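Stumotura Community Help > Robots and Automation > Setup and Maintenance

Wrist camera view drifts after a few hours on a two-arm bench cell

posted by benchcell_newbie
Mar 9, 2021

Hi everybody, and thank you in advance for reading all of this, because I know I tend to go on a bit. I inherited the care of a two-arm cell at work (we call it the Wokden bench, after the old product line that used to be packed there) and I'm trying very hard to keep it in good shape. Each arm has a little camera up by the gripper, and there is one more camera looking down over the whole bench. We mostly do handling work with it, things like drinkware and cloth and anything else that gives a gripper a hard time.

My trouble is with the wrist camera on one arm. I calibrate it in the morning and everything lines up beautifully. By the middle of the afternoon the picks are landing a little to one side, and when I compare a fresh view with the morning one, the fingers have moved over in the picture. It isn't a lot, but it is enough that round things get pinched off center and want to roll out. The other arm behaves itself. I have already redone the calibration more times than I care to admit, and I swapped the camera cable for a new one back in October, which made no difference at all.

Two views from the bench, the close one from a wrist camera and the wide one from a head-height camera:

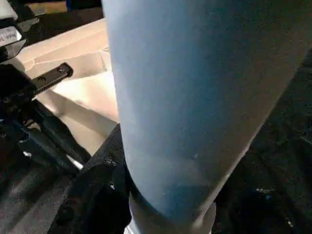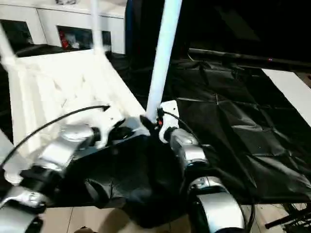

Does anybody have a good order for checking this sort of thing? I would rather not take the whole wrist apart if I can help it, and I'm also wondering whether I ought to be calibrating every day in the first place. The notes I was left say to do it every 400 cycles, with no explanation, and we can get through that many in a busy shift.

posted by Hubáček Tool Bench

Check the screws on the camera bracket. It's nearly always the bracket.

posted by oldgreasegun

Welcome, and please don't apologize for the long post, I'd much rather have too much to read than too little! The reply before mine is short, but I think it's pointing you in the right direction, so let me fill it in a bit.

Before you touch a wrench, do one simple thing for me. Run the arm to a fixed pose in the morning, one where the fingertips are fully closed and in view, and save a picture. Send it back to exactly the same pose at lunch and again in the afternoon, and save those too. If the fingertips have shifted in the picture, the camera and the gripper have moved relative to each other, and no amount of fussing with the arm's joints is going to fix that. If the fingertips stay put but the arm arrives over the wrong spot on the bench, then your camera is fine and you have an arm problem or an overhead camera problem. From what you wrote it sounds like the first one, but a saved picture is worth more than my guess.

Supposing it is the first one, power the arm down and put one finger on the camera body. Push it gently, side to side and then up and down. You are feeling for any give whatsoever. Ours had a wiggle so slight that I couldn't see it, but I could feel it click. Take the bracket screws out one at a time, clean the threads, put a small drop of medium-strength threadlocker on each, and snug them back down evenly. Leave it overnight before you run. I did mine and put it straight back to work the first time, and of course I had the whole job to do over again the next day.

While you're in there, look at the gripper fingers too. A finger that has worked loose at its base looks an awful lot like a camera that has moved, and I once lost most of a week to that on our Breronmont cell. Close the gripper, hold one fingertip, and see whether it rocks.

Then the cables. You changed yours for a new one, which was sensible, but a new cable is often stiffer than the old one, and if it's short of slack it will tug on the camera each time the wrist turns over. Move the wrist slowly by hand through its whole range and watch the cable where it leaves the camera. You want a nice lazy loop there at every angle, with a tie on the arm itself and never on the camera. Cloth work is especially hard on this, in my experience, with all that lifting and turning, and a fold can catch a loop and pull it along.

As for how often to calibrate, I wouldn't do it daily. Once the mount is solid, do the fixed pose check at the start of each shift (it takes a minute) and recalibrate only if the fingertips have moved. We went 103 days between calibrations after I fixed our bracket, and the only reason we did it then was that we changed the fingers. I suspect your 400 cycles came from somebody who was living with a loose screw!

Do write back and tell us what the morning and afternoon pictures show. I'd dearly like to know, and if it's still wandering after the threadlocker has set, we can start in on the warm-up question, which is a whole other kettle of fish.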